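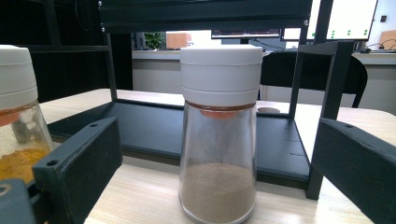

Glass jar with a white grinder-style lid, a fine light brown powder in the lower part.

Notes from the Toltetti open day, 04/10/2018

I teach senior statistics and I went to the Toltetti open day because the flyer promised "real data, real decisions". I have read that phrase on a lot of flyers. Four hours later I had a tote bag, two pens and a short list of questions I still want answered.

The morning was a walk around the four project rooms. Paltico had the biggest one, with a poster saying their maths app had lifted test scores by a fifth across 770 students. I asked how the students were picked. The schools had volunteered, it seems, and inside each school the teachers chose which classes got the app. So keen teachers in keen schools, set against everyone else. The young man on the stand was polite about it and said the effect was "too big to be selection". I don't know how he could tell, and I don't think he did either.

Kaltholm were next door with a computer game meant to teach sampling. You draw fish from a lake and guess how many are in it. I got 979 on my first go and was told I was very close, but the screen gave no interval, no spread, nothing to show what a second go might have done. I had a second go. It was miles off the first. For Year 9 that would have been the whole lesson, and the game just put up a gold star and moved to the next lake.

Lunch was sandwiches.

The best part of the day was Glenys Tamihana's session in the small room upstairs, on the Tuhiwai survey. She spent most of it on the people who didn't answer. They posted out 200 forms and 62 came back, a response rate of 31 per cent, and she put that on her first slide in large type. Then she showed what happens to the headline result if the missing households lean one way, and what happens if they lean the other. The answer flips. A man near me asked why she had bothered to publish, and she said that the forms had been filled in by people who took the trouble and the range was what they had. I'm not sure I agree with publishing it, but I could follow every step, and I couldn't say that of the other rooms.

She also handed out the raw table on paper, one row to a household. I've used it with my Year 11s since. They found an entry she had missed, a household of four with five ages listed, and were very pleased with themselves.

The closing panel was on "the future of maths in schools" and I left halfway through. Three of the speakers quoted the Paltico figure as settled.

Would I go again? For the upstairs room, yes. Parking is free after nine but the sign at the gate says otherwise, so ignore it. If you are bringing students, book the small sessions first, as they fill before the big ones, and get the class to write down one question for each stand beforehand. "Compared with what?" will do for most of them.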